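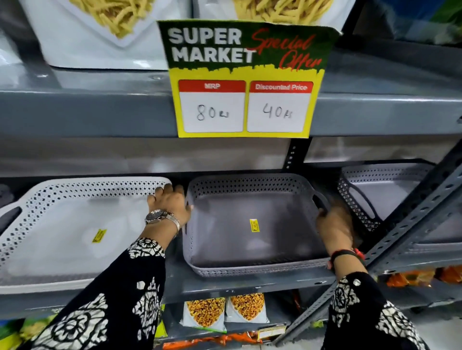
80rs marked down to 40rs, with the plastic baskets on the shelf below.

Reading time: 4 min

So I finally got to the Jeltham open day! Rima Matar has been telling me to go for two years (she went in its first year and came home with more plastic tubs than she had cupboards) and in March the dates lined up with my trip, so I put on my flat shoes and went.

If you haven't heard of it, Jeltham is the place where they set up shops to try out how shops work. Shelves, signs, price stickers, the lot. Most of the year it's for people who are learning the trade, and on the open day the rest of us get to wander in, poke at things and ask silly questions. I asked plenty.

I started with the supermarket aisle and honestly could have spent the whole morning there. I love a handwritten price. The sign was printed, green on top with SUPER MARKET in big white letters and "Special Offer" in red script, and then the numbers had been filled in with black marker: MRP 80rs, discounted price 40rs. Half off! The green part drips down into the yellow like paint, and I want that on a birthday cake. It was hanging a bit crooked too, which made me feel right at home, because every corner store I grew up with had at least one crooked sign.

For anyone reading from back home, MRP is maximum retail price, the most a shop in India can charge for the packet. I had to have it explained to me on my first trip, so no shame. Once you know about it you start checking it on everything, even a bottle of water at the station.

The snacks were up on the top shelf, those thin yellow fried sticks that I can't be trusted with. I'd skipped breakfast. Standing there reading a discount sign with a packet of crunchy sticks right over it was a small test of character, let me tell you.

Under the sign were the baskets, and this is where I got stuck. You know the kind, plastic with little diamond holes and a cut-out handle at the end. There was a pale one and next to it a gray one that leaned a little lavender, and I'd have taken the lavender one home on the spot if my suitcase had allowed it. The price stickers were tiny yellow things stuck on the floor of the basket, inside. I got into a long chat about this with a woman from Nseir, who lays out household aisles for a living. She likes the sticker on the inside since it doesn't get rubbed off when baskets are stacked and pulled apart. I said I'd never look there. She said I just had. Fair enough.

She also told me the baskets sell better near food than near cleaning stuff, at least in the stores she looks after. I have no idea if that's true everywhere but I believed her completely.

Next door was Brotance, who do shelving, and I'm sorry to say I was less gripped. Their talk was very thorough. I learned that their catalog has 2980 parts in it and that 700 of those are brackets, and then I went and found the tea.

The tea was good! Strong, very sweet, little paper cups. There was a line but it moved.

After that I did the Ruvari room, which is all labels and printing. You could make your own shelf tag, so I made one with my name on it and priced myself at 2448rs, no discount. It's on my fridge now. The kid in front of me made 5 of them, all for the same cat.

A few practical things if you're going next time. Get there when the doors open at ten, as the aisles are narrow and by noon you're shuffling. Bring a bag, they don't give them out. The restrooms are past the Ruvari room on the left and the sign for them is easy to miss. Parking is across the road and filled up early.

I'd go back. Rima says next time she's coming too and we're taking the bigger suitcase.

Comments (3)

teapot_lena: Those baskets!! I have four under my sink and I've never once thought about where the sticker goes. Checking tonight.

Marge in Tucson: Did they let you buy anything or was it just for looking?

basketcase77: I keep onions in mine. The holes are great for that, they don't go soft nearly as fast. Also please post the fridge tag.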